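Balleo auf dem Tisch - ein Schuhständer in Bildern

Galerie, August

Zum Vergrößern auf die Bilder tippen. Text und Auswahl: Joelle Karam

Den Balleo wollte ich eigentlich nicht auf dieser Seite haben. Es gibt hier schon genug Schuhmöbel, die auf den Produktfotos nach Galerie aussehen und im Flur nach zwei Wochen nach Flur. Aber seit dem Frühjahr kommen Zuschriften, ob ich das Ding aus rotem und schwarzem Kunststoff kenne, das mit den Kugeln, und ob es etwas taugt. Also gut. Ich habe es bei Jilterer in Weltodville bestellt, 59 Euro, Versand extra, und mir die Teile angesehen, bevor ich sie in den Flur gelassen habe.

Der Hersteller nennt den Balleo ein "spielerisches Ordnungssystem". Bei solchen Formulierungen werde ich vorsichtig. Spielerisch heißt im Möbelhandel oft, dass man beim Aufbau selbst herausfinden darf, wie herum etwas gehört. Das Faltblatt im Karton besteht aus Zeichnungen ohne ein einziges Wort, und auf der entscheidenden Zeichnung ist der Pfeil so klein, dass man ihn für einen Druckfehler halten kann.

Der Stab

Zusammengehalten wird das Ganze von einem schwarzen Stab, der gedreht ist wie ein Korkenzieher. Er kommt in den Sockel, obendrauf sitzt die rote Schale, und an die Schale gehören die Kugeln. Im Katalog ist von einer "organischen Verbindung" die Rede. Ich hätte einen geraden Stab mit ordentlichem Gewinde genommen, der lässt sich abwischen. In den Windungen einer Spirale sammelt sich alles, was Schuhe von draußen mitbringen, und das ist bekanntlich der Grund, warum man überhaupt einen Schuhständer kauft.

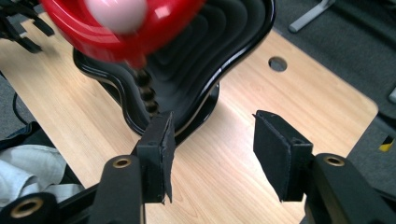

Was mich am meisten stört, ist die Frage des Gewichts. Ein Sockel, der nach unten schmaler wird, ist eine Entscheidung, die man begründen sollte. Auf einer ebenen Tischplatte mag das alles angehen. Unser Flur hat alte Dielen, die zur Haustür hin abfallen, und dort stelle ich ungern etwas auf, das oben breiter ist als unten und bei dem dann noch jemand im Vorbeigehen einen Stiefel ablegt. Die Anleitung verlangt einen "festen und waagerechten Untergrund". Den hätte ich auch gern.

Der Stab hat einen Durchmesser von 16 Millimetern. Laut Faltblatt soll man ihn bis zum Anschlag eindrehen, aber einen Anschlag im eigentlichen Sinn habe ich nicht gefunden. Es wird irgendwann schwergängig, und dann hört man auf, je nach Temperament früher oder später. Mein Mann hört später auf. Deshalb durfte er an den Balleo nicht heran.

Der Sockel

Schwarz, glänzend, gewellte Kanten übereinander. Das sieht gut aus, das gebe ich zu, und auf einem hellen Tisch sieht es sogar sehr gut aus. Mit glänzendem Schwarz habe ich allerdings eine lange Vorgeschichte. Wir hatten einmal ein Fernsehregal in dieser Farbe und haben es nach einem halben Jahr verkauft, an Leute ohne Katze.

Die Wellen haben übrigens einen Zweck, jedenfalls behauptet das die Produktseite: Sie sollen Luft an die Sohle lassen. Ob das bei einem nassen Turnschuh im November einen Unterschied macht, weiß ich nicht, und ich vermute, bei Balleo weiß man es auch nicht so genau. Es steht jedenfalls kein Messwert dabei. Ein Lattenrost aus dem Baumarkt lässt ebenfalls Luft an die Sohle und kostet weniger als das Porto.

Die rote Schale

Über Rot kann man nicht streiten, man mag es oder man mag es nicht. Die geschwungene Kontur erinnert mich an die Puddingformen meiner Tante. Eine Leserin schrieb, ihre Kinder hätten die Schale sofort zum Obstteller erklärt, und ich verstehe die Kinder. Wer einmal einen Schuh darauf gestellt hat, sollte von dieser Nutzung freilich absehen.

Interessanter ist die Frage, wie groß ein Schuh überhaupt sein darf. Jilterer schreibt "bis Größe 46", ohne zu sagen, ob der Schuh dann liegt, steht oder übersteht. Bei der Schale werden 35 Zentimeter als längstes Maß angegeben. Wer ein Paar nebeneinander unterbringen will, sollte vorher messen, und zwar den Schuh von außen. Die Innensohle hilft da nicht weiter, und die Größe im Etikett schon gar nicht.

Flach hingelegt nimmt die Schale mehr Platz weg, als ich ihr zugestehen würde. Angelehnt und aufgestellt wirkt sie wie ein Schaufensterstück - hübsch, wenn man genau einen Schuh besitzt, den man zeigen möchte. Ich kenne Leute, bei denen das so ist. In meinem Haushalt leben vier Personen mit Fußball, Gartenarbeit und einer gewissen Schwäche für Sandalen.

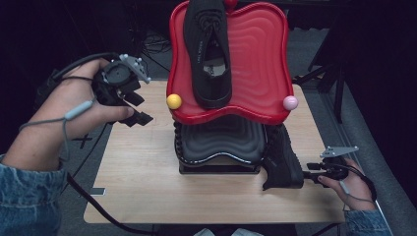 Schwarzer Strickschuh auf der roten Schale, der zweite liegt rechts daneben auf dem Tisch. An den unteren Ecken die Kugeln in Gelb und Blassrosa.

Die Kugeln

Zu den Kugeln bekomme ich die meisten Fragen. Wofür sind sie da? Auf der Produktseite heißen sie "Akzente", im Faltblatt haben sie eine Teilenummer, und die Kundenbetreuung schrieb mir, sie dienten "sowohl der Gestaltung als auch der Funktion". Welche Funktion das sei, stand auch in der zweiten Antwort nicht. Ich halte sie für Knöpfe, an denen man die Schale anfassen kann, ohne in die Ablage zu greifen. Das wäre vernünftig. Man hätte es dann allerdings dazuschreiben können.

Gelb und Blassrosa zu Rot und Schwarz, darauf muss man erst kommen. Joelle von vor zwanzig Jahren hätte das großartig gefunden und die Küche gleich mit gestrichen. Heute denke ich vor allem daran, dass jede Kugel, die sich lösen lässt, eines Tages unter der Heizung liegt. Ersatzkugeln gibt es bisher nur zusammen mit einer neuen Schale. Eine Anfrage dazu läuft noch.

Was die anderen schreiben

2.984 Bewertungen hatte der Balleo, als ich zuletzt nachgesehen habe, und der Durchschnitt ist so gut, dass ich anfing zu lesen. Viele davon bestehen aus einem Wort. "Super" kommt häufig vor, "Hingucker" auch. Die längeren sind aufschlussreicher. Mehrere Käufer loben die Farben und erwähnen erst im letzten Satz, dass sie Mützen darauf ablegen. Einer hat eine Zimmerpflanze darauf stehen und ist sehr zufrieden. Dagegen ist nichts zu sagen, nur wird daraus eben keine Empfehlung für Schuhe.

Kritisch sind vor allem die Leute, die zwei Exemplare übereinander betreiben wollten. Das ist laut Verpackung ausdrücklich vorgesehen. Ich habe nur eines gekauft und werde es dabei belassen.

Zum Vergleich: Tanabe

In den Zuschriften fällt regelmäßig der Name Tanabe, weil es dort ein ähnliches Modell aus gebogenem Stahlrohr gibt. Ich habe es seit Jahren neben der Kellertür. Es ist grau, es ist langweilig, und wenn man dagegen tritt, gibt es ein Geräusch, von dem die Nachbarn etwas haben. Schuhe stehen darauf. Abwischen lässt es sich in der Zeit, in der man beim Balleo die erste Welle geschafft hat. Bilder davon gibt es in der Galerie vom vorletzten Winter, sie wurden erwartungsgemäß selten angeklickt.

Schöner ist der Balleo, keine Frage. Meine Zweifel betreffen den Flur. Ein Gegenstand, der auf dem Tisch so gut aussieht, verleitet dazu, ihn auf dem Tisch zu lassen, und auf dem Tisch haben Schuhe nach meiner Auffassung nichts verloren. Meine Großmutter hätte deswegen sogar den Raum verlassen - neue Schuhe auf dem Tisch bringen Unglück, alte bringen Dreck.

Pflege, soweit bekannt

Lauwarmes Wasser, weiches Tuch, kein Scheuermittel. Die Spülmaschine ist laut Faltblatt durchgestrichen, wobei das Symbol ebenso gut eine Mikrowelle sein könnte. Für die Rillen nehme ich eine ausgediente Zahnbürste. Auf schwarzem Glanz sieht man hinterher jeden Streifen, da hilft nur Trockenreiben, und ich frage mich schon, wer das bei einem Schuhständer jede Woche machen soll.

Mit Imprägnierspray sollte man in der Nähe aufpassen. Bei meinem Fernsehregal hat es damals matte Flecken gegeben, und ich sehe keinen Grund, weshalb es dem Sockel besser ergehen sollte. Die Schuhe also vorher draußen behandeln und trocknen lassen.

Fragen, die noch offen sind

Kippt der Aufbau, wenn nur auf einer Seite ein schwerer Winterstiefel liegt? Hält das Rot am Südfenster? Und was macht man mit dem zweiten Schuh, wenn der erste die ganze Schale braucht? Die Antwort von Jilterer auf die letzte Frage lautete, man könne das System jederzeit erweitern. Für noch einmal 59 Euro, nehme ich an.

Wer den Balleo länger als einen Winter im Gebrauch hat, darf mir gern schreiben, am liebsten mit Angabe der Schuhgröße und des Bodenbelags. Zuschriften über Mützen und Zimmerpflanzen lese ich auch, nehme sie aber nicht in die Galerie auf.

Nächste Galerie: Schirmständer, darunter einer ohne Boden
Vorherige Galerie: Haken, die an der Fliese bleiben sollen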